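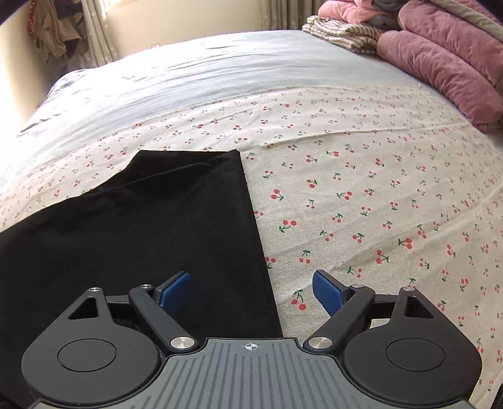

Hand-held gripper over black fabric on the cherry-print sheet, jaws open.

# akis-fold

Cloth-handling clips recorded at home with the Dever hand-held gripper, build 2. Used to train and check the fold policy for the Holletti arm on the shared workshop bench.

## Contents

- 751 clips, one grasp attempt per clip
- 14 fabric items, listed in items.csv
- 6 sessions, one folder each

Failed grasps are kept and labeled `miss`. A clip with two attempts was split at the point where the jaws reopened.

## Hardware

Two mirrored linkage arms, blue textured finger pads, black housings. The pads are a wear part. Sessions 1 to 3 used the first set; a new set was fitted before session 4, and `pad_set` in the metadata records which.

Check the lower pivot screws before each session. If they back out, the arms develop play and the logged jaw width reads high. Session 2 has this fault and no correction has been applied.

## Known problems

- Dark cloth loses edge detail in strong window light. Fix exposure before recording.
- Printed sheets cause false corner detections in the Yupanqui segmenter. Masks for session 5 were redrawn by hand.
- Jaw width is not calibrated below 2 mm.
- Soft bedding gives under the fingertips, so contact height varies from clip to clip. Do not use these clips to tune table height on the arm.

## Splits

Split by item, not by clip. Items 12, 13 and 14 are held out for testing.

Last updated: September

Related
Dever gripper build 2: parts and print settings
Holletti arm: bench mount notes
Yupanqui segmenter: mask format
akis-fold changelog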